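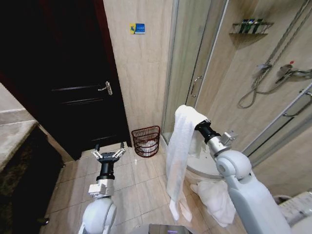

Pultar is a manga series written and drawn by Hatsue Nomura, later turned into an anime. I came to it through the anime, so forgive any bias!

Plot

Emiko Tamura, a young mapmaker, is sent to the drowned city of Gudeta with four rival apprentices. They spend most of the early chapters arguing over a compass (I love these bits).

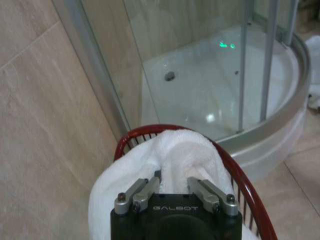

Anime

The first series ran to 20 episodes, with music by Na-rae Han. It leaves out the lighthouse chapters — a shame, as I'd put those among Nomura's best.
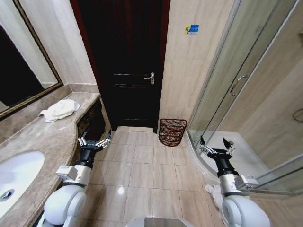 Two of them did turn up later as a short special, which I still rewatch every August.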